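From: Selina Gasser
To: narnden-valley-list
Subject: Re: [narnden] car park, the swap day, and the bridge money

Typing this between two calls so sorry for the mess. Answers to Dimas below, then the things I still need from people.

Dimas Menon wrote:
> Selina, three questions before I print anything.
> 1. Is the swap day still on the mill side, or did it move to the
> lower lot?
> 2. Who has the key for the Kratochvíl shed? I was told Thursday
> and then I was told not Thursday.
> 3. The flyer says the bridge is from 1863. The sign on the bridge
> doesn't say that. Which one do I go with?
> Also I have 56 flyers left from last year, same paper, only the
> date is wrong. Could we put a sticker on them?
> Dimas

OK so.

Mill side. It was always mill side, the lower lot was only for if the grass was too soft to drive on. Please don't print both, last year half the cars went to the wrong one and then sat there.

Key is with me. Thursday after 5, ring the side bell, the front one is dead. You need the long tables from the back wall, leave the round ones, they wobble and the legs pinch.

1863 is right. It's in the parish book, I've looked at the page. The sign was redone and whoever did it just left the year off.

Stickers fine. Cheap white ones, big enough to cover the old date all the way.

Now the rest, for everybody:

1. Tables. 12 spots on the mill side and that's it, we can't squeeze more in because of the lane for the ambulance. If you had a spot last year you do NOT have it automaticaly this year. Write to me. First come.

2. Car parts and garage stuff. People keep asking if it's allowed. Yes, if it's clean and you can carry it with two people. No batteries, no open oil, no tires, we got stuck with a stack of those and paid to have them taken away. Bistumach only takes scrap metal now, so anything with rubber or foam on it goes home with you again.

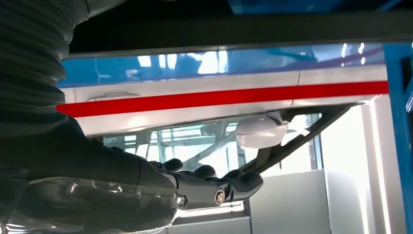 3. Food. Zadetti is doing the coffee and the flat bread again, same corner by the wall. They need power so whoever has the long orange cable from the spring thing please bring it back, no questions asked. Cakes are welcome, with a card saying what's in them. Nuts especially.

4. Bridge money. We're at 108 from the jar. Not a lot but it pays for the primer and a couple of brushes. The railing on the upstream side is flaking badly, put your hand on it and you come away with green. I'd like to paint in July if it stays dry. Need people with a wire brush and a free morning, old clothes, that kind of thing.

5. Clean up. Please stay for it. Starts when the last table is folded, took us until dark last time with four poeple.

If your name was on the old phone list and your number changed, send me the new one off list. Not to everyone, we all got the last nine.

Dimas, send me the flyer before it goes to print, just the front page is enough.

Got to run, phone's going

Selina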